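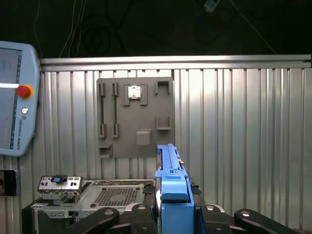 Prurnden Office of Waste Reduction
@PrurndenWaste
August 29, 2018

The Office has adopted revised rules for household electronics. The main points are set out in this thread. The full text is posted at the Koyama Street counter and on our website.

The rules take effect with the fall collection period. Until then the existing drop-off schedule stays in place, and no appointments are needed at Koyama Street.

Curbside crews will no longer accept computers, monitors, televisions or printers, bagged or unbagged. Items left at the curb will be tagged and left with a notice in English, Spanish or Portuguese.

Residents may bring up to 20 items per household per year to either drop-off site at no charge. Keyboards, mice, cords and speakers do not count toward the limit. Please place them together in one box.

Tube televisions and tube monitors will be accepted at Koyama Street only. The Imoson Road site does not have covered storage for them.

Televisions wider than 50 inches require a pickup request. The form is two pages. Requests from residents over 65 and residents with a disability are handled first.

Small businesses located in Prurnden may now use the program. The limit is 2,000 pounds per calendar year, weighed at the gate. Businesses that expect to go over the limit should contact Kaede Maruyama in the commercial accounts section before making the trip.

Landlords clearing a rental unit are treated as businesses under the new rules. We received many comments on this point in February and the wording was changed twice as a result. Furnished rentals of a single room in the owner's own home remain under the household limit.

On personal data: the Office does not erase drives. Residents are responsible for removing their files before drop-off. A one-page guide to doing so is available at both counters, and Nanami Kuroda will repeat her evening class on the subject at the main library this fall.

Residents who prefer to remove the drive from a desktop computer and keep it may do so. We accept computers with or without drives, memory or covers. Screws and loose brackets can be dropped in the scrap metal bin.
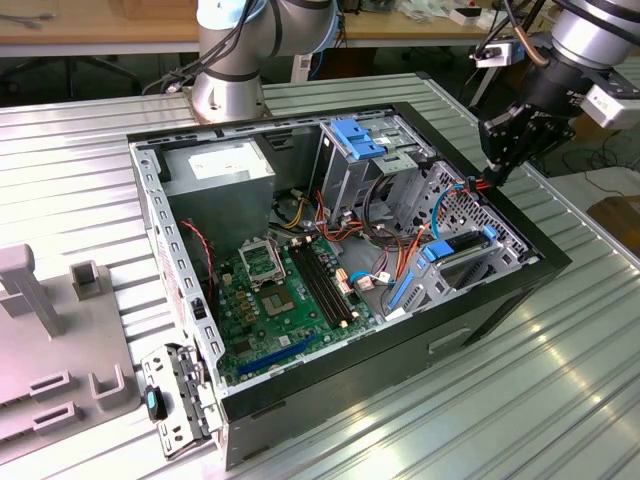
A desktop tower with its side panel removed.

Laptops are different. If the battery is swollen, do not open the case and do not place it in a bin. Hand it to the attendant. The same applies to tablets and phones -- and to any power bank, whatever its condition.

Loose household batteries go in the orange drums by the gate. Please tape the ends of lithium and 9-volt batteries. Car batteries are not part of this program and should be returned to a parts store.

Working computers less than six years old may be set aside for reuse if the owner agrees. There is a box to check on the drop-off slip. Checking it does not guarantee that the computer will be reused.

The reuse contract is held by Ginura for a two-year term. Last year's reuse program placed 2,041 computers with students, job seekers and adult education classes. A breakdown by neighborhood is in the annual report, Appendix C.

Applications to receive a computer are taken by school counselors and at the library, not by this Office. We are not able to look up the status of an application by phone.

Several residents have asked about printer ink. Cartridges are accepted at both sites in their own bin. Toner should be sealed in a plastic bag first.

Microwaves, air conditioners and dehumidifiers are covered by the appliance rules -- a separate document, last revised by Takumi Kikuchi's section and unchanged this year.

Written comments on the revised rules may be sent to Afonso Barreto, Program Manager, at the Koyama Street address. Comments on fees should go to Miyuki Mizuno in Finance.

Correction to the post on televisions: the pickup form is now one page. The two-page version will still be accepted.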